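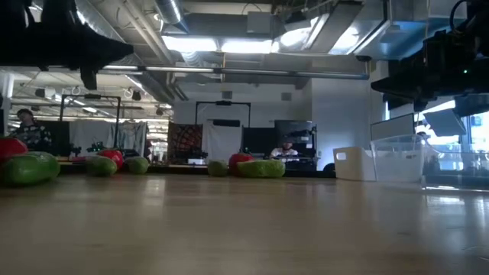 Figure 1. Red and green produce set out in clusters along the far side of a table.

4. What the guests do when the host won't play nice

I should say up front that I came to this chapter as a fan. I had watched almost everything in the Drodska archive before I ever thought of writing about it, and I went back and forth on whether that was a problem. In the end I decided it helped, mostly, because the jokes on Drodska are slow and you need a few hours of it in you before you start hearing them. The show is a fake interview program. The host reads bad questions off a card, gets names wrong, and lets silences run on far longer than any real talk show would allow. I coded 287 segments from it, plus a smaller set from Steker, the web series that copied the format (lovingly, I think) a couple of seasons later.

In Section 3 I sorted the host's insults by type. In this section I turn to the guests, who have been left out of most of what I've read on mock interviews. We tend to write as if the guest just sits there and takes it! That's not what I heard in the recordings at all.

4.1 Playing it straight

The most common thing a guest does is answer the question as if it were a normal one. Asked why the new movie is so long, the guest explains the running time. I counted this in 138 segments, so a little under half, and it holds up across actors, musicians and the handful of athletes who came on. My first guess was that these guests simply hadn't caught on. I dropped that idea pretty fast. Many of them slow their speech down right before the answer, and quite a few repeat one word from the insult in a perfectly flat voice. You don't do that by accident. They are handing the host a clean line to step on, and he steps on it.

4.2 Hitting back

Next come the guests who insult the host in return. I expected politicians to avoid this, and I was wrong. Only 6 of the segments have someone running for or holding office, so please don't lean on this too hard, but in every one of them the guest gets in at least one real jab, and usually early. My reading is that a person with a message to sell needs the audience to like them before the message shows up. Once they've traded a few blows, the plug goes down easier. (The plug always comes. On Drodska it even has its own little sting of organ music, which I found myself humming at the grocery store.)

Steker handles this differently. Its host laughs. She can't help it, and the editors leave it in, and the whole thing gets warmer and a bit less funny. I coded her laughs as a separate turn type after a lot of grumbling, as lumping them in with the guests' reactions made the transcripts unreadable.

4.3 Walking off

Then there are the walk-offs, all of which I take to be staged. The Drodska ones come at the same point, just after the second sponsor joke, and the camera is always ready for them. I found 2 cases where I would not bet money either way. In both, the host goes quiet and looks down at his cards, and the segment ends without the usual music. I have rewatched them more than is healthy. I left them in the walk-off group and marked them in the appendix so readers can make up their own minds.

4.4 A note on clips

One headache I want to own up to is that many people know these shows only from short clips. Atallah, the fan-run site where I found most of the older material, trims segments hard and usually keeps the insult while cutting the reply. So the guest who played it straight for a full minute comes across as a stunned victim. I checked the trimmed versions against the full ones in the Grudosau collection wherever both survived, and changed my coding when they disagreed. Some guests moved from "no response" to "hits back" that way. My site copies were last checked on 2024-04-06, and a few links had gone dead by September.

The next section takes up the studio crew, who can be heard laughing off camera far more often than I had noticed as a viewer.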